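장마철에 식물 돌보는 이야기, 그리고 이사 온 지 한 해

2022년 7월 1일

비가 며칠째 오락가락한다. 아침에 눈을 뜨면 제일 먼저 베란다로 나가서 하늘을 보는데, 요즘은 하늘을 본다기보다 하늘 색깔이 어제보다 조금 더 회색인지 덜 회색인지를 따지고 있는 것 같다. 그래도 나는 장마를 그렇게 싫어하지 않는다. 빨래가 안 마르는 건 괴롭지만, 창문을 손바닥만큼 열어 놓고 빗소리 들으면서 커피를 마시는 시간이 좋아서 해마다 이맘때를 은근히 기다린다.

이 블로그에 오래 들러 주신 분들은 아시겠지만, 내가 식물을 키우기 시작한 건 이 집으로 이사 오면서부터다. 그 전에 살던 집은 북향이라 선인장도 힘들어했다. 화분을 하나 들이면 두 달을 못 넘기고 보내는 일을 몇 번 겪고 나니까 나는 그냥 식물이랑 안 맞는 사람인가 보다 했었다. 그런데 여기는 베란다가 동남향이라 아침 해가 정말 깊숙이 들어온다. 이사하던 날 짐 정리도 다 못 했는데 마룻바닥에 햇빛이 길게 누워 있는 걸 보고, 아 여기서는 뭘 좀 키워 봐도 되겠다 싶었다.

처음 들인 건 동네 화원 퍼린(Perrin)에서 산 스킨답서스였다. 화원이라고 해도 세탁소 옆에 붙은 아주 작은 가게인데, 문 앞에 늘 물뿌리개가 나와 있어서 멀리서도 문을 열었는지 닫았는지 알 수 있다. 사장님께 제일 안 죽는 걸로 달라고 했더니 한참 웃으시다가 스킨답서스를 골라 주셨다. 그 아이가 지금은 책장 꼭대기에서 바닥 가까이까지 줄기를 늘어뜨리고 있다. 중간에 두 번 잘라서 물꽂이로 나눠 줬는데도 그렇다. 사장님 말씀이 맞았다.

그다음부터는 뭐, 다들 짐작하시는 대로다. 몬스테라, 페페로미아, 아이비, 호야, 로즈마리(로즈마리는 떠났다), 그리고 또 로즈마리(이 아이도 떠났다). 베란다 선반이 모자라서 신발장 위로 올라가고, 신발장 위도 모자라서 식탁 한쪽까지 내주게 됐다. 지금 우리 집에 화분이 모두 20개다. 엄마는 전화할 때마다 이제 그만 사라고 하시는데, 지난달에 오셔서는 호야 꽃이 핀 걸 보고 한참을 쪼그려 앉아 계시다 가셨다. 다음 날 전화로 그거 한 줄기만 잘라 줄 수 있느냐고 물어보셔서 내가 얼마나 웃었는지 모른다.

장마철에는 아무래도 물 주는 게 제일 어렵다. 봄에는 흙이 금방 말라서 사나흘에 한 번씩 줬는데, 요즘은 일주일이 지나도 손가락을 넣어 보면 속이 축축하다. 작년에 이걸 몰라서 요일 맞춰 꼬박꼬박 물을 줬다가 페페로미아 줄기가 물러 버렸다. 그때 너무 속상해서 올해는 무조건 나무젓가락을 쓴다. 젓가락을 흙에 깊이 꽂아 두었다가 뽑아서, 흙이 묻어 나오면 그냥 돌아선다. 단순한데 이게 참 잘 안 된다. 물뿌리개를 손에 들고 있으면 자꾸 뭐라도 해 주고 싶어지니까.

그리고 선풍기. 장마철 식물한테는 비료보다 선풍기가 낫다고 나는 믿는다. 제일 약한 바람으로 회전시켜서 하루 종일 틀어 놓으면 흙 마르는 속도도 달라지고, 뿌리파리도 훨씬 덜 보인다. 작년에는 뿌리파리 때문에 저녁마다 손뼉을 치고 다녔는데 올해는 아직 조용하다. 이렇게 써 놓으면 꼭 다음 날 나타나던데, 괜히 썼나 싶기도 하고.

얼마 전에는 분갈이도 했다. 원래 분갈이는 비 오기 전에 끝내자고 5월부터 마음을 먹고 있었는데 주말마다 일이 생겨서 결국 장마 한가운데서 하게 됐다. 흙은 데센트(Desent) 배양토에 펄라이트를 평소보다 넉넉하게 섞었다. 이 흙은 봉지를 뜯을 때 나는 냄새가 좋다. 숲에 비 온 다음 날 냄새 같다고 하면 좀 과장이겠지만, 아무튼 나는 그 냄새 맡으려고 일부러 봉지에 얼굴을 가까이 댄다. 몬스테라는 뿌리가 화분을 꽉 채우고도 모자라 밑구멍으로 빠져나와 있어서 꺼내는 데만 한참 걸렸다. 미안하다고 중얼중얼하면서 뽑았다.

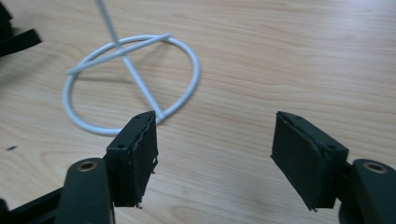 탁자 위의 하얀 철사 고리.

분갈이를 끝낸 다음 날이면 나는 꼭 텀사이드(Tumside)에 간다. 우리 동네 개천을 따라가다 보면 나오는 찻집인데, 창가 자리에 앉으면 개천 건너편 버드나무가 정면으로 보인다. 그날도 비가 왔고 손님이 나 말고는 거의 없었다. 손톱 밑에 흙이 덜 빠진 채로 따뜻한 보리차랑 단호박 케이크를 시켜 놓고 두 시간을 앉아 있었다. 책을 한 권 들고 갔는데 6쪽 읽고 덮었다. 버드나무 가지가 빗물에 무거워져서 물에 닿을 듯 말 듯 흔들리는 걸 보고 있으니까 글자가 눈에 안 들어왔다.

앉아서 이런저런 생각을 했다. 이사 온 지 벌써 한 해가 됐다는 것도 그때 새삼 알았다. 처음에는 동네가 낯설어서 장 보러 갈 때도 지도를 켜고 다녔고, 밤에 냉장고 소리가 너무 크게 들려서 잠을 설치기도 했다. 짐은 왜 그렇게 안 줄어드는지, 로몬트(Rormont)에서 산 책상은 나사 하나가 안 맞아서 보름 동안 벽에 기대어 놓고 살았다. 지금 생각하면 별일도 아닌데 그때는 그 책상을 볼 때마다 괜히 울적했다. 그 시기에 스킨답서스 새잎이 돌돌 말린 채로 올라오던 게 기억난다. 아침마다 얼마나 펴졌나 들여다보는 게 하루의 첫 일과였다. 어쩌면 내가 식물을 돌본 것보다 식물 덕에 내가 아침에 일어난 날이 더 많았을지도 모르겠다.

그래서 누가 식물을 키워 볼까 한다고 하면 나는 일단 무조건 권하는 편이다. 다만 처음부터 여러 개를 들이지는 마시라고 말씀드리고 싶다. 내가 봄에 욕심을 내서 한꺼번에 5개를 들여온 적이 있는데, 다들 물 주는 때가 다르고 좋아하는 자리가 달라서 한동안 메모지를 붙여 놓고도 헷갈렸다. 하나를 데려와서 우리 집 어디에 해가 몇 시에 드는지, 어느 창가가 바람이 잘 통하는지 그 아이랑 같이 알아 가는 게 훨씬 재미있다. 그러고 나서 두 번째를 데려와도 전혀 늦지 않다.

지난번 글에 댓글로 로즈마리를 왜 자꾸 보내느냐고 물어보신 분이 계셨다. 저도 정말 알고 싶어요! 햇빛도 주고 바람도 주고 물도 말려 가며 줬는데 어느 날 보면 잎이 바스락바스락하다. 세 번째는 가을에 들여 볼까 한다. 여름은 서로한테 너무 가혹한 것 같아서. 혹시 실내에서 로즈마리를 여러 해 키우고 계신 분이 있으면 화분을 토분으로 쓰시는지, 물은 위에서 주시는지 밑에서 빨아올리게 하시는지 댓글로 좀 알려 주시면 좋겠다. 사소한 것도 다 환영이다.

쓰다 보니 또 길어졌다. 창밖은 비가 그친 것 같은데 개구리 소리가 제법 크다. 다음 글에서는 호야 꺾꽂이한 걸 엄마 댁에 가져다드린 이야기를 쓰려고 한다. 뿌리가 아직 손톱만큼밖에 안 나와서 조금 더 기다려야 한다. 다들 눅눅한 날씨에 감기 조심하시고, 선풍기는 꼭 틀어 주세요. 사람한테도, 화분한테도.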